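Skunetti Kitchen Trials: Gallery

Posted August 7, 2019 by Ulises Espinoza

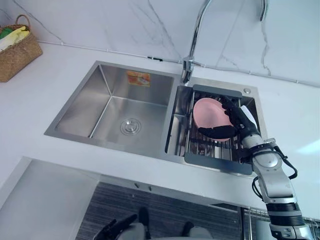
The Skunetti trials are about one household job, moving dishes in and out of a drying rack at the sink, and how much practice data a two-armed robot needs before it can do the job by itself. Justinas Urbonaitė set up the data side and I ran most of the sessions. The method and the main numbers are below, for people who asked after the Komier workshop and didn't want to read the full report.

Plate pickup, right arm

The right hand takes the plate with the thumb on the near side and the fingers over the far rim. We call this the rim grasp. We also tried a flat pinch on the edge, and dropped it after the first round because the plate turned in the hand too often.

The pink plate is a matte, solid color, and it stands out well from the steel and the dark grey ends of the rack. Results with it should be read as the easy case. A clear glass plate is on the list for October.

The sink

Two bowls, with the rack set across the smaller one on the right. The arm has to come in from the right and stay clear of the faucet, which stands between the bowls and curves over at the top. Most of the planning failures in the early runs were at the faucet and very few were at the plate.

Brushed steel gives the depth sensor trouble. The creases and corners of the large bowl throw back highlights, and the first version of our filter read some of them as edges of dishes. Justinas rewrote the filter between rounds one and two. All the results on this page use the new one.

How the data was collected

An operator guided the robot through each pickup and we recorded the joint positions, the hand commands and the head camera view together. There were 241 recorded pickups in the training set. Runs where the operator stopped and started over were left out.

The policy was trained on all of them with the software we call Grimshaw. We then trained it again on a set of only 48, picked to cover as many different plate angles as possible.

Results

Each version got 39 test attempts at the same sink. The version trained on the small set failed 4 more times than the one trained on everything. We had expected a much wider gap. Plate angle seems to matter more than the raw number of recordings, at least for a single plate in a single rack.

Most of the failures in both versions were a thumb that closed too early and pushed the plate along the rods. Tilt made this worse.

What we have not tested

Stacked plates, bowls, cups, and anything in the large bowl of the sink. The left hand had no part in the scored attempts. A handover from right to left is planned with the Zorkance controller, and pictures from that work will go on a separate page.

Questions about the recordings can go to Justinas. Questions about the grasp or the test setup can come to me.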